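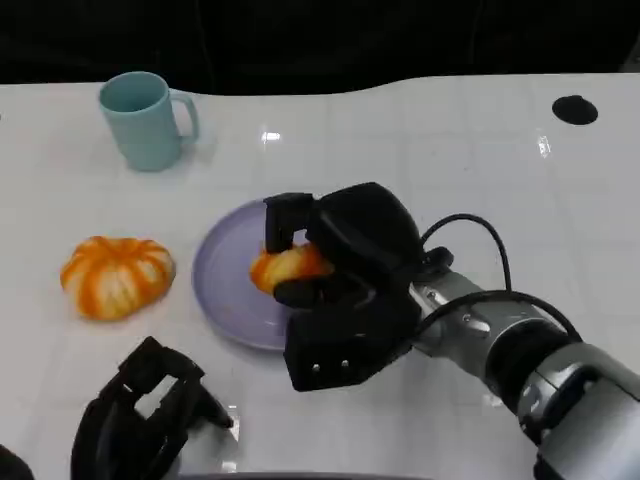

Glossy white desk as a dining table - how do you live with it?
Posted by Rhydian Nicholas in Small Flat Living, June
11 replies - 3037 views

Right, quick one as I'm on my break. Moved last month, no room for a desk AND a table so the big white desk is now both. Gloss top, round cable hole near the back corner, the lot. Eating off it most nights and it's driving me mad. Every light in the ceiling shows up on it. Every crumb. Mug rings by lunchtime. Is it worth a cloth or a mat or do I just get used to it? Also the hole. Peas go down the hole.

---
Tsegereda Abdella
Cloth, no question. Had a gloss table for years, wiped it morning and night, never looked clean. Bought a plain cotton one for 20 quid and that was the end of it. Wash it with the towels.

---
Decha Saengthong
Disagree. Cloth on a desk is a pain, you pull your chair in and the whole lot comes with you. Plus he's working on it in the daytime. Mouse on a tablecloth?? no thanks

Coloured plates is the answer. White plates on white gloss look like a canteen. I've got a lavender one and a couple of teal mugs, none of it matches, looks lovely. Proper plate with a bit of a rim so the fruit doesn't go for a wander.

---
Rhydian Nicholas
Mine are all white, that might be half of it. Where did you get the lavender?

---
Decha Saengthong
Charity shop. No name on the bottom. Gronon do somthing close, bit more pink.

---
Getachew Yimer
Gronon chip. Had four, got one left. Skevel are heavier but they last. The matte mugs are nice too, only the spoon leaves grey marks on the inside. Bicarb shifts it.

---
Tsegereda Abdella
Never had a Gronon chip and I've got the big set. What are you doing to them

---
Getachew Yimer
Washing them. In a sink. Like a normal person

---
Kidus Zeleke
Back to the table please! For the hole you can get a plastic cap, most hardware places, measure across the top first. Come in 60 and 80 mil mostly but mine was 85 for some reason and I had to send off for it. Push fit, no glue.

For the rings - felt pad or a cork coaster. Don't use those gritty cream cleaners, you'll dull the gloss and then it's patchy forever. Warm water, drop of washing up liquid, dry it STRAIGHT after with an old tea towel. The drying is what stops the smears.

---
Rhydian Nicholas
Already used the gritty stuff once. Oh well. Will measure the hole tonight.

---
Decha Saengthong
Once won't hurt. Car polish brings it up if it does, my brother did his wardrobe doors.

---
Kidus Zeleke
Not on something you eat off, surely? I wouldn't.

---
Tsegereda Abdella
Agree with Kidus, no car polish near your tea. And I'm still saying cloth. Or a runner down the middle if you must, then your laptop end stays bare. Put something orange on it, satsumas or one of those little squashes, brightens up all that white no end.

---
Rhydian Nicholas
OK so hole is 60, cap ordered. Got two plates from the market, one green one sort of mustard, and it does look better allready. Lights still bother me in the evening so I've put a lamp on the shelf and left the big one off. Not doing the cloth. Sorry Tsegereda. Might do the runner.

---
Tsegereda Abdella
You'll be back for the cloth by winter

Share this thread (11)

Related threads
Skevel dinner plates - dishwasher or not?
Getting tea stains out of matte mugs
Assefa folding chairs, anyone had a leg go?
Cable holes: cap, cover or ignore
Geltent drop leaf table, will it fit up a narrow stair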